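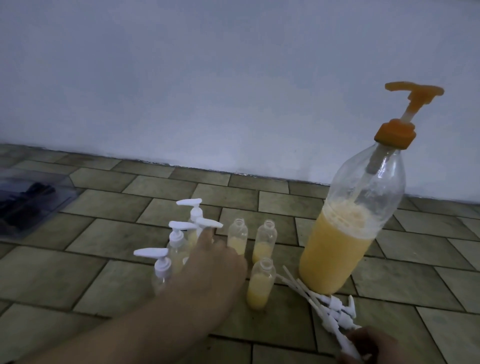
Filling by hand: the small bottles take white pumps, the big one keeps its orange one.

About Skuldale Soap

Skuldale makes liquid soap and sells it in small pump bottles to guest houses, cafes, village halls and anyone else who has a basin and people using it. We also supply it in large bottles for customers who would sooner top up their own. Most of our customers do a bit of both.

The business was started by Philomena Brophy and Colm Keogh in the old Galbraith building on Anville Road. The building dates from 1946 and was a bakery for most of its life. It has tiled floors and white walls, and a back door that sticks in damp weather. We rent the ground floor. The upstairs is used by a picture framer.

Before Skuldale, Philomena ran the housekeeping side of a small hotel and spent a lot of time refilling soap. Colm drove deliveries for a cleaning wholesaler. They made the first batches for the hotel and two cafes on the same street, and the cafes are still customers.

What we make

We have one main hand soap, a pale yellow liquid which we call Plosetti. It comes in unscented and lemon. There is also a thicker version for workshops and garages, sold only in the large size.

Plosetti froths when it is moved about or poured. Leave a bottle to stand overnight and the foam will settle. If you are refilling at home, pour slowly and stop below the neck, so there is room for the tube to go in.

How we fill

The small bottles are filled by hand from a large bottle. We looked at a filling machine and may buy one some day, but our orders are mixed and often small, and changing a machine over for a dozen bottles of lemon would take longer than filling them. A normal order is a box or two. The largest we have sent out was 2000 bottles, for a chain of holiday parks, and that took everyone here and Colm's sister.

Bottles are set out in a group, filled, and left open until the foam has dropped. Then the pumps go on. Each pump has a long thin tube which has to reach down into the bottle, and the cap is screwed on over it. Macario Ventura looks after the filling and checks the caps before anything is boxed. Every pump is tried with a finger to see that the head moves freely.

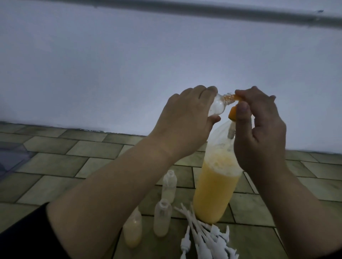
A small bottle and an orange nozzle held together over the large bottle.

Refills and returns

We take our own bottles back, large and small. Please rinse them and leave the pumps off, as the tubes bend if they are packed in place. Loose pumps can go in a bag in the same box. We wash and reuse what we can, so a bottle that comes to you may have a scuff or two on it. Pumps wear out sooner than bottles. Spare white pumps are sold singly or in bags of 200.

Local customers can bring empties to the side door on weekday mornings and have them filled while they wait. Ring the bell, as we can't always hear a knock from the back.

Who works here

Philomena Brophy - recipes, buying and the accounts
Colm Keogh - deliveries and new customers
Macario Ventura - filling and packing
Cillian Nic Giolla - orders, labels and the telephone
Declan Horgan - bottle washing and returns, part time

Cillian joined us in April and is the person you will most likely speak to if you ring. Declan is in on the mornings when returns are collected.

Visits and orders

We don't have a shop, but schools and small groups are welcome to come and see the work by arrangement. The room is small, so we ask for no more than eight people at a time. Wear shoes with some grip - a tiled floor and soap do not go well together.

There is no minimum order if you collect. For delivery within the Anville area we ask for at least one full box, and orders received by noon normally go out on the next van. Further afield we use a carrier, and the charge depends on weight. Large bottles are sent with the pump packed separately and a plain cap on the neck.

Prices on the order form apply from August 8, 2024. Standing orders placed before then stay at the old price until they next come up for renewal. Cillian can tell you when yours is due.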